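Rimumia Opens Tamville Site to Gather Practice Examples for Two-Armed Robots

TAMVILLE, Sep 30, 2021 – Rimumia has opened a site in Tamville where people guide pairs of robot arms through everyday counter work and record every attempt. The recordings will be used to train Zastden, the company's learning system for two-armed machines.

The Tamville site has 34 workstations. Each one has a table, two arms and a walled surround, and each is staffed by one operator per shift. The first workstations were switched on in April and the last of them went into service this month.

Zastden is not programmed with a list of motions. It learns from recorded examples in which a person has steered the arms from start to finish. Every example pairs what the cameras saw with the position of each joint and each gripper at that moment. The system is trained on many such examples of the same job, done by different people with the objects set out in different places.

Rimumia chose food and drink service as the first subject for the site. The work includes packing a bag, putting a lid on a cup, setting cups into a carrier, sorting fruit and handing over straws. These are short jobs, most of them need two hands, and the things involved are light, soft or easy to crush. Paper and molded pulp bend when they are gripped. Lids stick to each other. A bag does not stand the same way twice.

The current list holds 29 jobs. Each is written as a single sentence that the operator reads before starting, such as "Put one cup in the carrier" or "Move the fruit from the tray to the bag." The sentence is stored with the recording, so that the system can learn to connect a request with the work that follows it.

How a shift runs

An operator begins by checking that both arms move freely and that the cameras are sending a clear view. The station then shows a job and a starting layout. The layout is a rough guide. Operators are asked to turn things, swap their places and leave items on the table that the job does not call for. A system that has only seen a tidy table tends to fail on an untidy one.

The operator steers the arms with a pair of hand controllers. When the job is done, the operator marks the recording as complete, resets the table and starts the next one. If something is dropped, the operator may pick it up and carry on. These recordings are kept and labeled as recoveries. If an arm touches the wall or a station stops for a fault, the recording is labeled and set aside.

Operators work in blocks with a break between them, and they change stations during the day. Rimumia found in its early trials that people who stay with one job for too long start to do it in exactly the same way each time. That makes for fast work and poor training material.

New operators spend their first week on practice jobs. Nothing recorded in that week goes into the training set unless a reviewer clears it.

Reviewing the recordings

Every recording is watched by a second person before it is used. Reviewers look for three faults: a job that does not match its sentence, a view that is blocked for most of the attempt, and a long stretch in which nothing moves. They can shorten a recording at either end but may not edit the middle of it.

In a trial batch put together before the opening, reviewers passed 322 recordings and sent back 167. Most of those sent back had a sentence that did not match what was done, often because the operator had used a different cup or had stopped one step early. The job sentences were rewritten after that batch, and several longer jobs were split in two.

The stations

The arms, mounts and table frames were assembled by Ó Dubhghaill, which also maintains them. Both arms at a station are mounted along the same side of the table, with enough reach to meet over the middle of it. Plain walls close off the other sides, so that people walking past do not show up in the recordings.

Ó Dubhghaill keeps spare grippers and cables on site. A worn part can be replaced without moving the table, and the station is then checked against a set of fixed points before it records again.

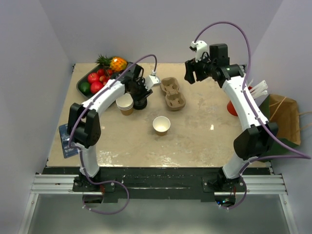

Why use people to steer the arms when the jobs could be simulated on a computer?
Simulation is useful for checking reach and speed, and Rimumia uses it for both. It is weaker on paper, pulp and thin plastic, where small folds and a little stickiness decide whether a grip holds. For those materials the company wants examples from real objects.

Stock and supplies

Items are bought from ordinary catering suppliers and replaced when they lose their shape. Used cups and carriers are recycled. Rimumia plans to change suppliers from time to time, so that the system meets cups and bags of different sizes and colors.

What comes next

Counter jobs will continue through the winter. A second list, covering household storage and folding, is being drafted and will be tested at a few stations before it is offered across the site. Jobs that need both arms to hold one object will be given more time on that list. They made up a small part of the first one.

Rimumia will test Zastden on the same tables that are used for recording. In a test, the controllers are unplugged, the system is given a job sentence and a reviewer scores the result. Test layouts are kept apart from the training set. The company will publish its scoring sheet when the first round of tests is finished – results will follow later, once the round has been repeated at a different set of stations.

Jobs at the site

The Tamville site is hiring operators and reviewers for day and evening shifts. No background in robotics is needed. Applicants are asked to try a short session at a station as part of the interview, and they are paid for that time.

About Rimumia

Rimumia develops learning software for machines that work with two arms. It runs the Tamville recording site and is the developer of Zastden.

About Ó Dubhghaill

Ó Dubhghaill builds and services workstations, mounts and frames for light automation.

Press contact

Rimumia Press Office, Tamville. Requests for site visits should be sent to the press office in writing and should state the number of visitors and whether filming is planned.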